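03/02/2024

Rentrée de Zoltimthorpe avec les pieds en compote et la tête pleine ! Journée portes ouvertes chez Feltorance, je m'étais inscrite en août et j'avais fini par oublier. On était 30 dans le groupe, beaucoup trop pour le petit couloir de l'entrée – j'ai passé le discours d'accueil coincée contre le portemanteau, à regarder une affiche sur la sécurité. Le café, lui, était très bon.

Et puis la démonstration. Je m'attendais à des carrosseries, des étincelles, que sais-je. Eh bien non, des animaux en plastique et un bac bleu ! Je suis restée devant comme une gamine. 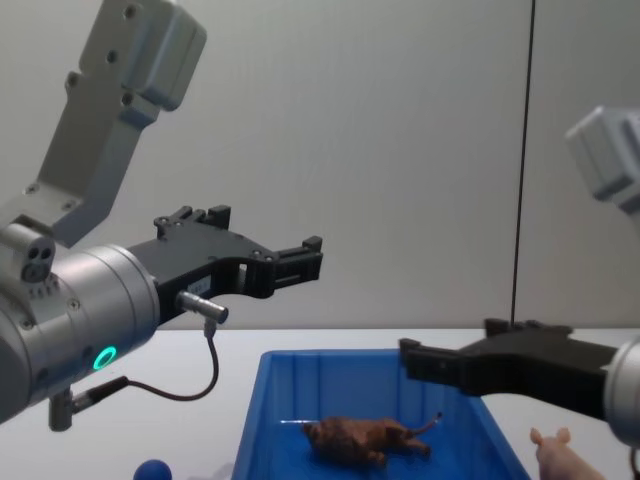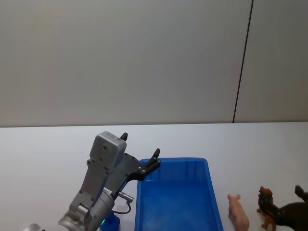
Le lion dans le bac, le cochon à côté :
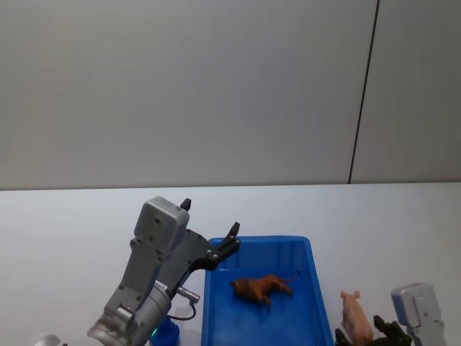

Photos : atelier de démonstration Feltorance, Zoltimthorpe

Ce qui m'a le plus plu, c'est le silence dans la salle. Tout le monde retenait son souffle pour un jouet (le monsieur derrière moi a même murmuré « allez, allez »). J'ai un faible pour le cochon, je l'avoue.

J'ai demandé si c'était difficile de saisir une queue aussi fine que celle du rat, et on m'a répondu pendant 6 bonnes minutes. J'en ai compris la moitié – il était question de pression, d'angle, et d'un logiciel qui s'appelle Kondia, je crois.

Raté le dernier car, du coup retour par le train et une heure à attendre dans le froid. Il faut que je rachète des piles et que je rappelle le dentiste demain.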